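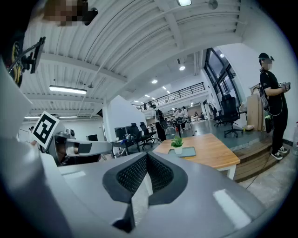 Written by Leidy Sotelo
Solport Help > Gramel water softener > Section 3

3.4 Setting the regeneration time

The softener leaves the factory set to regenerate at 2:00 a.m. Change this if anyone in the household uses water overnight.

1. Close the bypass valve.
2. Hold MENU until the clock flashes.
3. Set the current time, then press NEXT.
4. Enter your water hardness. If you don't have a test result, enter 181 and correct it later.
5. Choose the start hour and press SAVE.
6. Open the bypass valve slowly, a quarter turn at a time.

Note: The clock does not adjust for daylight saving.

Caution: Do not top up the brine tank with water by hand. Use salt pellets only, and keep the litre mark on the tank wall visible.

For error code 442, see Section 7.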